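Second arm or better grippers? (budget due Wednesday)

benchrat42
We get one equipment request per year and mine is due Wednesday. We run a pair of arms on a cork-top table, sorting plastic produce into a cardboard box, because that is where a degree gets you. There's money for one of these:

a) another arm, same as the two we have
b) new fingers for both arms, spare cables, a real cart, and whatever is left goes to wrist cameras

My boss likes (a). It photographs well. Lime duty, for reference:
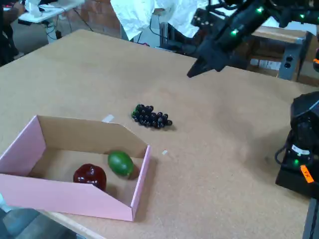
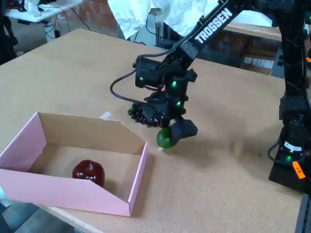 Close up:

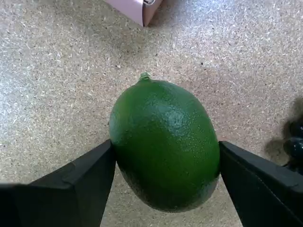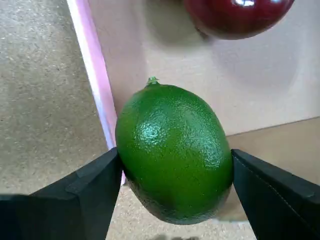
The quote for the arm came back from Rantala at 40 percent of the whole request, and then shipping and the mount showed up and it was 51. I haven't asked about a service plan. I'm scared to.

Faltton
(b), and it isn't close. An arm you can't fix is a coat rack. We went from two to three and spent the next year with two working and one donating parts.

m_harasym
Disagree with Faltton. Spares come out of the small purchases budget at most places. Nobody audits a bag of cables. Big items get one shot a year, so ask for the big item.

Faltton
Must be nice. Our small purchases budget is a drawer.

Naheed Ansari
What's the actual bottleneck? If the arms sit idle half the day waiting for a person to reset the table, a third one just gives you more idle arm. Log a week before you spend anything.

benchrat42
Reset is the bottleneck. I am the reset.

Naheed Ansari
Then neither. Ask for student hours.

m_harasym
Hours come from a different pot everywhere I've worked. He can't put a student on an equipment form. I've tried.

Faltton
Whatever you pick, get the Virnby quote too. Ours was lower before shipping and they threw in the mount. Also a Vundby cart is 100 dollars and holds fine, please don't buy the lab catalog one.

benchrat42
OK. Going with (b) but calling it "manipulation capability upgrade" so the boss can say it out loud in meetings. Virnby emailed for a quote. Cart is in my personal shopping basket, don't tell purchasing.

m_harasym
You'll be back in November asking for the arm.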